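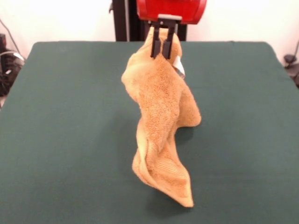

プレスリリース
2024年11月
ウィラル出版(Wilar)

川の関所の帳簿が本になります!『モランス通行税帳簿を読む』全2巻、来年1月に発売

こんにちは、ウィラル出版で歴史書の編集を担当しているテレサ・リスです。いつもは広報の者がもっときちんとした文章をお送りしているのですが、今回はどうしても自分で書きたいとお願いして、キーボードを譲ってもらいました。少し長くなりますが、お付き合いください。

来年1月、『モランス通行税帳簿を読む』という本を出します。モランス(Morance)は川沿いの小さな町で、中世の終わりごろ、ここを通る船は荷物に応じて税を払っていました。その帳簿が町の文書庫に残っていて、今回の本はそれを丸ごと翻刻し、現代語に訳して、注をつけたものです。収録した記載は931件。塩、にしん、羊毛、蜜蝋、鍋、それからなぜか鐘が1つ。鐘の持ち主は税額に納得がいかなかったらしく、書記が余白に「大声で不平を言った」と書き残しています。私はこの一行で企画書を書くことに決めました。

著者はヤロスワフ・ヴィエチョレクさんとプーラン・モハンマディさんのお二人です。ヴィエチョレクさんが古い書体の読み取りを、モハンマディさんが度量衡と貨幣の換算を受け持ちました。この換算がもう大変で! 同じ「樽」でも、にしんの樽とワインの樽では大きさが違いますし、年によっても変わります。初校の段階で表を3回組み直しました(印刷所のみなさん、本当にすみませんでした)。

第1巻が帳簿の本文と訳、第2巻が解説と索引です。2冊合わせて538ページになりました。索引には人名、地名、品名のほかに「苦情」という項目を立てています。営業からは「需要はあるんですか」と聞かれましたが、私はあると思っています。橋が低くて帆柱がつかえた、書記が昼食から戻らない、犬の分まで税を取られた。王様や将軍の出てこない歴史がお好きな方には、まずこの項目から開いていただきたいです。

ヴィエチョレクさんからもコメントをいただいています。
「書記は少なくとも4人いて、字の上手な人と、そうでない人がいます。私がいちばん長く付き合ったのは、残念ながら後者でした。けれども余白の書き込みが面白いのは、決まってこの人なのです」

地図はテオドル・ビェレツカさんの描き下ろしです。川筋は当時と今とでずいぶん変わっているので、古い堤防の跡を手がかりに引き直してもらいました。折り込みで第2巻の巻末に入ります。広げると机からはみ出す大きさで、そこは私のわがままを通しました。

初版は600部です。専門書としては普通の数なのですが、地図の折りに手間がかかるため、すぐに増刷というわけにはいきません。図書館や大学の研究室で購入をお考えでしたら、早めにお知らせいただけると助かります。分売はせず、函入りのセットのみとなります。

発売に合わせて、モハンマディさんのお話の会も開きます。会場は書店サドフスキ(Sadowski)の2階です。聞き手は私が務めます。帳簿の複写を何枚か回覧しながら、当時の計算を実際にやってみる予定なので、筆記用具をお持ちください。電卓を使ってもかまいません(私は使います)。時間と申し込み方法は、決まりしだい書店の店頭と弊社のサイトに載せます。

書評用の見本は12月の半ばにできあがります。ご希望の媒体の方は、お名前と送り先、掲載予定の欄を添えてご連絡ください。校正刷りのPDFでよければ、今すぐにでもお送りできます。著者への取材は、ヴィエチョレクさんはメールのみ、モハンマディさんは電話でも大丈夫とのことです。

書誌情報
書名:モランス通行税帳簿を読む(全2巻・函入り)
著者:ヤロスワフ・ヴィエチョレク、プーラン・モハンマディ
地図:テオドル・ビェレツカ
発行:ウィラル出版

本件のお問い合わせ
ウィラル出版 編集部 テレサ・リス
見本の発送については、広報のセカル・ンイまでお願いします。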